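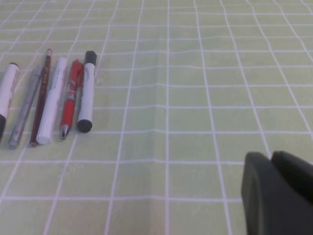
Aitken stationery count finishes ahead of term

Sunday, November 24, 2019

The Aitken Community Learning Centre has completed the sorting and testing of its shared writing supplies, with 1,186 items examined and 878 returned to use. The remainder have been withdrawn and separated for refill, parts or disposal.

The work was carried out on folding tables in the centre's main hall. Pens, pencils and markers were laid out side by side, parallel and with a gap between each, so that barrels could be checked for splits and caps for fit before any writing test was done. Items that failed the visual check were not tested further.

Rosalind Kapoor, who coordinates supplies for the centre, said the previous method had been to tip each tub out and scribble with whatever came to hand.

"We were putting dead markers back in the tub because the person checking had lost track of which ones they'd tried," Kapoor said. "Laid in a row, you work left to right and you don't go back."

Each pen and marker was tested on uncoated 80 gsm paper with a continuous line, followed by a second line after the item had been left capped overnight. Markers that produced a broken line on the second test were classed as dry. Ballpoints that skipped were warmed by hand and given one further attempt. Gel pens were not given a second attempt.

Pencils were assessed on length, core condition and eraser. Any pencil shorter than 8 cm was withdrawn from the general tubs and placed in a separate tin for the woodworking group, whose members prefer short pencils for marking out. Pencils with sound cores but hardened erasers were kept, and slip-on erasers will be supplied with them. Cores were checked by sharpening twice. If the point dropped out both times, the core was presumed broken along its length and the pencil was rejected.

Michalis Drakos, who ran the pencil table, said older painted pencils had generally performed better than the bulk natural-finish stock bought in April. The centre has not decided whether to reorder the bulk line.

Storage will also change. The mixed tubs are to be replaced by 20 shallow trays, divided by type: ballpoint and gel pens, graphite pencils, coloured pencils, whiteboard markers and permanent markers. Permanent and whiteboard markers had previously shared a tub, and the centre has twice had to re-coat sections of whiteboard in the upstairs classroom after the wrong type was used. Permanent markers will now be held at the front desk and signed out.

Markers will be stored flat. Double-ended markers in particular tend to dry at the upper tip when kept upright in a cup, and they made up a large share of the rejected stock. Ballpoints and pencils may be kept upright in the classrooms, tip down for the pens.

The trays were made by Roscoe Ruiz-Ortega from offcuts left over from the reading room shelves. They are finished in a water-based varnish and sized to fit the existing cupboard without altering the shelf spacing. Labels are on the front edge in large type, with a colour band for participants who don't read English.

Of the withdrawn items, refillable pens will be held until refills can be matched. Corinne Pennington is compiling a list of barrel lengths and refill types, and asks that anyone holding spare metal refills leave them at the desk in a marked envelope. Plastic barrels and dry markers are boxed in the side corridor pending collection. They should not be placed in the centre's yellow-lid bins, which do not accept items of that size.

A small number of fountain pens also turned up in the tubs. These have been flushed with cold water and set aside for the calligraphy class run by Paloma Nakamura. Owners who believe a pen was put in the tubs by mistake may claim it by describing the nib and body colour.

The centre will accept further donations of graphite pencils and blue or black ballpoints. It does not require highlighters, crayons or promotional pens with non-standard refills. Donations can be left at the front desk during opening hours, sorted by type where possible and held with a rubber band. Loose sharpened pencils should be packed with the points all facing the same way.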